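Keep the Plain Box

I kept toys in clear plastic bins for years, and I have gone back to cardboard. A bin with a lid gets stacked, and a stacked bin stays shut. An open box on the table gets used. Iresha Bandara paid 40 dollars for a set of bins and now keeps her dice in a shoebox.

Size matters more than looks. Small things go missing in a deep box, so pick a low one and leave it within reach.

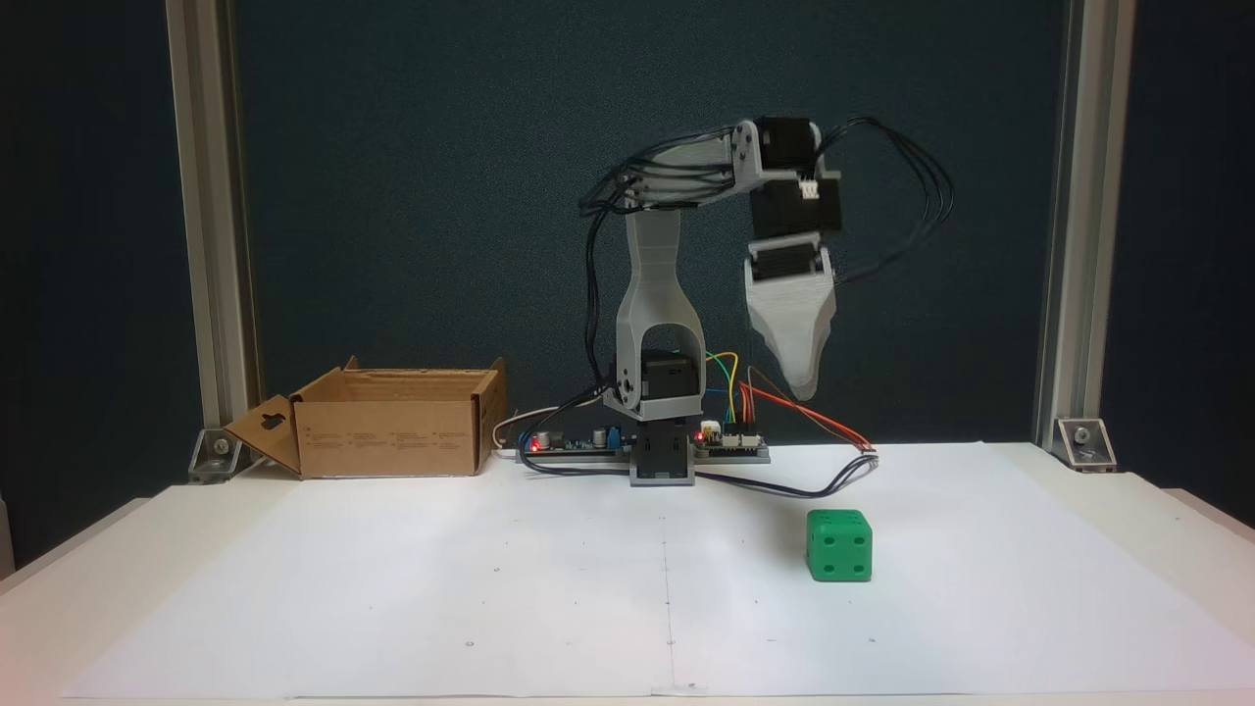
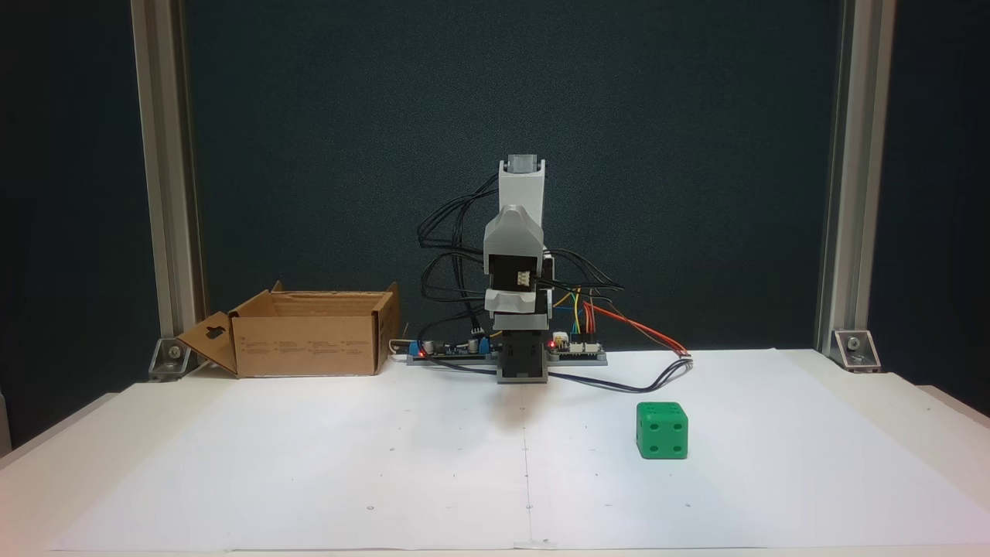
Labels can wait. If the box wears out, flatten it, recycle it and get another one from the next delivery.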